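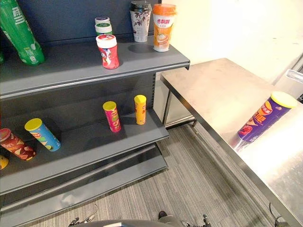 Can the shelf heights be changed after the unit has been loaded?

Each shelf must be emptied before it is moved. The brackets hook into slots in the uprights and are held down by the weight of the shelf, so a loaded shelf can't be lifted clear safely.

# Vamis retail shelving, grey, back panel version

Order code: Vamis 1151

Vamis is a metal shelving unit for small shops, staff canteens and training rooms. It stands against a wall and is loaded from the front. The base tier sits at floor level and carries the heaviest stock. The shelves above it take bottles, jars, cups and tubular snack cans, upright or on their sides.

## Supplied with each unit

- 2 uprights with levelling feet
- 1 base tier
- 2 shelves
- 4 shelf brackets, two per shelf
- dark grey back panel
- wall fixing kit (screws for masonry only)

The stainless steel table is sold separately under the name Zelline. It needs no fixing and can be placed opposite the shelving on hard floor or short-pile carpet.

## Assembly

Two people are needed. Stand the uprights on the base tier, fit the back panel from the front, then hang the brackets. Both brackets for a shelf must be in slots at the same height. Lower the shelf on to them and press down at each end until the lip sits level.

On carpet, check the feet again after the first full load. Wall fixing is required in any room open to customers.

## Loading notes

Place tall paper cups towards the back panel. Large drinks bottles may go on the upper shelf if there is clearance above the cap. Cans stored on their sides will roll if the shelf is out of level; order the Võ front rail where this matters. The rail clips over the shelf lip and is removed by hand.

## Cleaning

Wipe with a damp cloth and mild washing-up liquid. Do not use wire wool on painted parts. Dry the slots in the uprights after washing.

## Spares and returns

Brackets are sold in pairs. Quote the order code and say whether the left or right bracket is missing. Spares: Diễm Diệp. Damaged deliveries: Tudor Rusu at Tratitine, with the packing label.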